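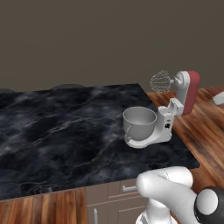

I spent most of December playing through one clean channel with the tone knob on 6 and everything else switched off, and I haven't had that much fun with a guitar since I was a teenager. So I want to make a case for the humble volume knob. The one on the guitar, the one most of us crank to full on the day we buy the thing and never touch again.

Some background. I've owned far too many pedals. At the worst of it I had 14 on the board, two power supplies, and a patch cable somewhere in the middle that crackled if you walked past it. I loved that board! I'd built it up over years and I could get nearly any sound off any record I cared about, given a bit of time crouched on the floor. Then my main power supply died the night before a rehearsal and I turned up with a guitar, a lead and my old Zedia combo, which is a single channel valve amp with spring reverb and not much else.

I was dreading it. We play a couple of songs that go from a whisper to a wall of noise and back, and I had always done that with my feet. Koen Jacobs, who plays bass with us and has been gigging a lot longer than I have, told me to set the amp so it was a bit too dirty with everything up, then go and find the clean sound on the guitar. I'd read that advice a hundred times. I had never once done it properly, because at home I play quietly and a valve amp at bedroom volume doesn't really show you what it can do.

Well. With the amp pushed, full volume on the neck pickup was a fat, slightly rude crunch. Back to 7 it cleaned up into something chimey with a bit of hair on the hard strums. Down at 4 it was glassy and small and just right under a vocal. And all the places in between were there too, which a footswitch can't give you. I could swell into a chorus across a whole bar. I could lean back half a number when the singer dropped her voice. It felt like having my hand on the song.

There are things that help, and I've been happily fiddling with them ever since. The first is a treble bleed, a tiny capacitor and resistor soldered across the volume pot so that the top end doesn't disappear as you turn down. Plenty of players hate them and say the guitar gets thin. I tried it both ways and on my Nekar, with its darkish humbuckers, I wouldn't be without it. On my brother's single coil guitar we took it straight back out again. The parts cost less than a set of strings, so have a go and see what your ears say.

The second is the taper of the pot. Mine came with a linear one, and to my ear nearly all the useful change was bunched up at one end. Swapping to an audio taper spread it out for the way I play. I've got a mate who swears by linear for exactly the opposite reason, and he sounds terrific, so there you go.

The third is a fuzz, if you must have a pedal, and I must. A Bhardwaj fuzz straight after the guitar, with no buffer in front of it, cleans up like nothing else I've ever plugged into. Roll back a hair and the splatter turns into a bright, springy, almost acoustic sort of sound that I've never been able to get from an amp alone. Put a buffered tuner first and all that goes away. I learned this by putting a buffered tuner first and spending an evening thinking I'd broken it.

Now, I'm not telling anyone to sell their delay. I've kept mine, and a tremolo, and I still use the modelling unit when I'm recording late at night with headphones on. The modern ones respond to the guitar's volume very nicely if you pick a patch that's near the edge of breaking up. But I do think a lot of us (me first) treat gain as something that gets switched on and off, and we end up with two or three fixed loudnesses that we stomp between. Records from before all this gear are full of players riding the knob with a little finger. Once you start listening for it you'll hear it everywhere, and it's a lovely thing to hear.

My favourite moment so far was at the Drulleck, a pub back room with room for 39 people if they're friendly. The stage is too small for a proper board anyway. Our last song has a long outro, and usually I'd kick in the dirt and leave it there until we finished. This time I started it with the knob barely open and brought it up over the whole thing, with the drummer watching my hand and coming up with me. The two of us hit full volume on the same beat without having planned it, and I was grinning like an idiot.

If you want to try it, give yourself one whole practice. Set the amp too dirty, leave the pedals in their case, and keep your little finger hooked round that knob even when it feels clumsy. Mine felt clumsy for a good couple of weeks. I've since moved the strap button a touch so the guitar hangs where my hand wants to be, and next I'm going to try a bigger knob with a rubber ring round it, as the stock one gets slippery by the second set.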